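Light Tabletops in a Shared Workroom: Glare, Marks and Cleaning

Project report, Interior Materials II
Grerov Building, ground floor workroom

1. Background

The workroom on the ground floor of the Grerov Building was refurnished before the start of this academic year. The old dark tables were taken out and replaced with the Zarholm, a rectangular table with a light wood top, ordered through Mavromatis. The room is used for drawing, model making, group meetings and, in the evening, for eating, although eating is against the posted rules.

Our course asked each group to pick one surface in the building that people touch every day and report on how it holds up. We picked the tabletops. They are the largest surface in the room after the floor, and we had already heard complaints about them from other students. Most of the complaints were about light reflecting off the top. A few were about marks that would not come off.

The project ran through October and November. We did not have a budget and we did not take any table apart.

2. Questions

We wanted to know the following.

Does the reflection from the ceiling lights get in the way of normal work, and can it be reduced without replacing anything?

Do marks show more on the light wood than they would on a darker top?

Which of the ordinary cleaning methods takes off the everyday dirt without changing the finish?

A further question, whether people like the look of the tables, was added later after we noticed that it kept coming up in conversation.

3. What users told us

We left a paper form by the door and collected 10 completed forms. This is a small number and we do not treat it as a survey of the whole department. The forms had one open question, "What would you change about the tables?", and a space for the task the person was doing when they filled it in.

The answers fell into two groups. People working on paper or on screens wrote about the light. People working with glue, ink or blades wrote about damage and about being blamed for it. Only one form mentioned the height of the table and none mentioned the size.

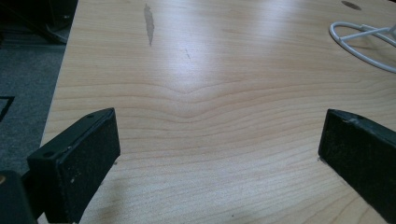
One second-year wrote that the old tables were ugly but you could put a wet brush down on them and forget about it, and that she now spreads newspaper over everything, so the nice wood might as well be plywood. Another form had almost the same point in fewer words. We think this is worth taking seriously. If people cover the table each time they use it, the surface is not doing the job it was bought for, and the cost of a better top is wasted on them.

We also asked for opinions on the color. Most people like it. The words used were "bright," "clean" and "calmer than before." Two forms said that small things are easier to find on it, such as screws and pencil leads, and we agree with this from our own use.

4. Reflection

We took light readings with a borrowed meter on the afternoon of our second session, with the blinds closed and all the ceiling lights on. The reading at the middle of the table we used for testing was 462 lux. We are told by our instructor that this is a normal value for a room of this type, so the complaint is not that there is too much light in general.

What people notice is the reflection of the lights in the finish. From a normal seated position it falls past the middle of the table, on the side away from the person. It moves when you move. If you stand up, it comes closer, and if you lean in, it goes further away. This means that two people sitting across from each other each have their own bad area, and the bad area for one is often where the other is drawing.

We tried three simple changes.

Blinds open, ceiling lights off. The reflection from the lights was gone, but in the late afternoon the room was too dark for detailed work at the wall side.

Table turned a quarter turn. This changed which seats were affected and did not reduce the problem overall. It did help when only one person was using the table, as they could choose a good side.

A sheet of matte gray card laid on the work area. This was the best of the three for drawing. It is cheap, it does not shine, and it also protects the top. The drawback is that it slides, and the edge of the card can be felt through thin paper.
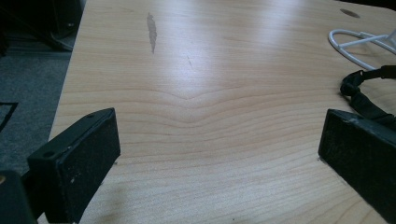

Grain was something we had not planned to write about, but it affects how the reflection is noticed and how marks are found. On a plain white surface a patch of light has nothing to hide. On these tops the lines run lengthwise across your view, and where the light falls on them they fade out. Close to you the grain is easy to see. Across the upper center of the test table it is almost lost in a white-yellow patch, while the shallow V in the pattern near the middle still reads clearly. We started using that V as a reference point for the cleaning tests, which saved us from putting tape on the table. When we wrote "below the V" in our notes it meant the same place to everyone.

A side effect is that a smear on the finish can be invisible from one chair and obvious from the next. During our own tests we twice reported an area as clean and then had to correct the note after walking to the other side.

5. Cleaning tests

We chose everyday dirt that we could put on the table ourselves with a fair chance of taking it off again: soft pencil, coffee, white glue and a water-based marker. We asked permission for this from the building office and were told not to use permanent ink, acetone or anything abrasive. All the test patches were made on one table, close to the near edge, and left for 3 hours before cleaning.

The methods were:

Dry microfiber cloth
Damp cloth, water only
Damp cloth with a drop of dish soap, then a second cloth with water
Rirnus surface spray, used as directed on the bottle, then a dry cloth

Results

Pencil. The dry cloth spread it. The damp cloth took most of it off, and soap took off the rest. The spray did as well as soap.

Coffee. Came off with water alone. A ring was left where the cup had stood longest, and this needed soap.

White glue. None of the methods worked well while it was dry. We ended up holding a wet cloth on it for several minutes and then rolling it off with a thumb. A plastic ruler also works if it is held nearly flat.

Water-based marker. Water removed the color but left a pale shadow in the finish. Soap reduced it. The spray reduced it a little more. One of the shadows can still be found if you know where to look.

The spray left streaks that showed up strongly in the reflected light. They went away with a second pass of the dry cloth, but anyone in a hurry will skip that. For daily use we would pick the soap and water – it costs very little and it left no streaks that we could see from either side.

6. Marks that do not come off

Separate from our own test patches, we looked over the tops for older damage. The tables have been in use for less than a year and none is in bad shape. The usual kinds are fine scratches from moving models and laptops, gray or dark marks where something was spilled and left, and small dents from dropped tools.

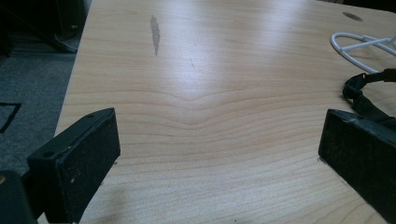 Scratches that follow the direction of the grain are hard to see even when you are looking for them. Scratches that cross it are noticed at once. This is useful when deciding how to slide things over a table, although we doubt that anyone will change how they move a laptop because of it.

Dark marks are the ones that people complained about on the forms. On the old tables a gray stain would have disappeared into the color. On a light top there is no hiding it, and one small stain makes a whole table look poorly kept. We did not try to sand or refinish any of them. We were not able to find out from the label under the table whether the top is solid or veneered, and sanding through a thin veneer cannot be undone.

We did try the soap method on one old dark mark, with permission. It made no difference. The mark is either below the finish or has gone through a worn place in it.

7. Limits of the project

The test patches were on a single table. Tables nearer the window get more sun and may behave differently in a few years. Our light meter was borrowed and we do not know when it was last checked. We met for 8 sessions in total, and two of those were mostly spent waiting for the room to be free. Also, we filled out none of the forms ourselves, but several of the people who did are in our course and knew what we were working on.

8. Recommendations

Keep a stack of matte gray card sheets in the room, cut to the size of a drawing board. A strip of non-slip mat glued to the back would deal with the sliding. We made one this way and it stayed put.

Put a bottle of diluted dish soap and two cloths on the shelf by the sink, and take the spray away or move it to the glass boards, where it works better.

Set one table aside for glue, ink and cutting, with a permanent cover. One of the old dark tables is still in the basement and would be suitable.

Ask Mavromatis for the care sheet and for the build of the top before anyone tries a repair. We wrote to them in November and had not received an answer by the time this report was due.

9. Materials used

Light meter, on loan from the building science lab
Microfiber cloths, cotton cloths
Dish soap, Rirnus surface spray
Pencil, water-based marker, white glue, coffee from the machine on the second floor
Gray card, non-slip mat, contact adhesive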